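The Case for the Shared Kitchen

The Doucette building has 32 apartments and one common kitchen on the ground floor. The owners have asked tenants to say by Tue 2 October whether they want to keep it. The other choice is a parcel room with lockers. I have lived in Clirden long enough to have seen two other buildings make this trade, and I think it would be a mistake here.

The argument for lockers is easy to follow. Packages get stolen from the lobby. The kitchen costs $3,588 a year to clean, power and insure, and on many nights the lights in it are off. Split evenly, the cost is not large, but people who never go in there are right to ask what they are paying for.

My answer is that they are paying for room they don't have upstairs. The apartments on the Trirnevero Street side have two burners and a refrigerator that comes up to my waist. You can't roast a turkey in one of those units. You can't feed eight people either, or store a bag of ice for a birthday. Last November the sign-up sheet for the kitchen was full for nine days running, and families who had never used it before were asking to trade slots.

The common complaint is mess. I share it. Crumbs stay on the counter, pans go home with the wrong person, and the sponge is always in bad shape. But mess is a cleaning problem and it has a cleaning answer. The Nosedar building up the hill charges a small deposit for each booking and gives it back when the counters are wiped. Their kitchen is older than ours and in better condition. 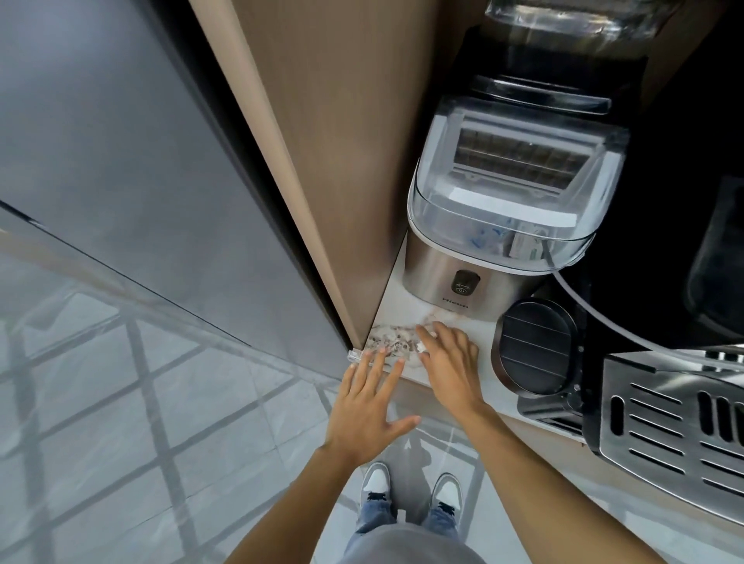 Crumbs on the counter by the ice maker.

There is also the matter of what can be undone. Lockers can go in the lobby next year, or along the back hall where the bikes used to be. Once the gas line is capped and the hood is taken out, the kitchen is gone for good. The estimate we were given covers removal only. I asked what it would cost to put everything back and was told that no one had priced it.

I would vote for a deposit, a later closing time on weekends and a smaller set of lockers in the back hall. Ballots go in the box by the mail slots.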